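Saving less often

23 May 2018

I have been working on Plostetti in the evenings for a bit over two years now. It is a small puzzle game for phones where you slide tiles around a harbour map, and it has 100 levels, of which I am happy with most. This week I finally rewrote the way it saves.

The old version wrote the whole save file after every move. That seemed safe when I started in January, two winters ago, with a test build of 10 levels and a tiny file. Now the file holds the undo history for every level you have touched, and on my older phone there was a hitch each time a tile landed. I had blamed the animation code for weeks.

The new version keeps the moves in memory and writes them when you finish a level, open the menu or leave the app. The last of those was the awkward one. The phone gives you very little time when someone switches away, so the undo history now goes in a separate file and is allowed to be lost. The level progress is written first. If you come back and can't undo, that's a nuisance, but your stars are still there.

I also took out Ikum, the little sound library I was using, and went back to plain system sounds. It did far more than I needed and it broke on two updates in a row.

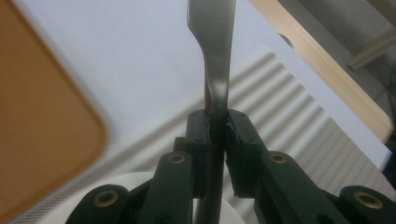

The next job is the metal tiles, which come in at level 61 in the Whitfield set. At present they are flat grey with a white diagonal stripe, and they look like wet slate. Polished metal is mostly dark with one very bright patch, like the highlight on that handle just above the jaws, and darker grey along the edges. So I'm going to try a single short highlight per tile and darken the sides. It should survive being shrunk down, too — the stripe turns to mush on a small screen.

After that I want to look at Stasulholm again, the last map, where the tide timer still runs while the game is paused. I know where the fault is but fixing it means touching the replay code, and I'd like the new saves to settle first. The updated build should go to the testers once the tiles are in.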